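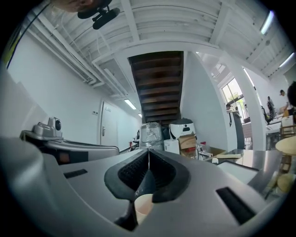 Paper cup at the finger pads.

September 7, 2025. Memorial cards, Reltgate order

Proofed the full 100 for Thursday's service. Boglárka found two spellings of the deceased's middle name, both supplied by the family, both in capitals. Dindo phoned the sister, who gave us a third. We're going with the one on the parish record until somebody shouts.

Cream stock still curls after the fold. Left 30 under the dictionary overnight and 21 came out flat, so the dictionary has found its calling. Score deeper next run.

"Survived by" now takes up more of the card than the man's whole life. Vilmos wants smaller type. I want fewer cousins. 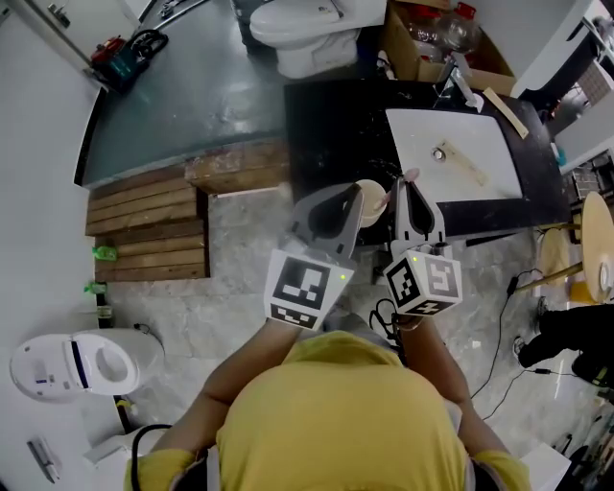 Still to do

Ask Enikő if the hymn is all 2 verses or just the first.
Granura ink: black reads brown on cream. Try the other tin.
Noémi to check "in leiu of flowers" on the old template. It has been out in the world since spring and no one has written in.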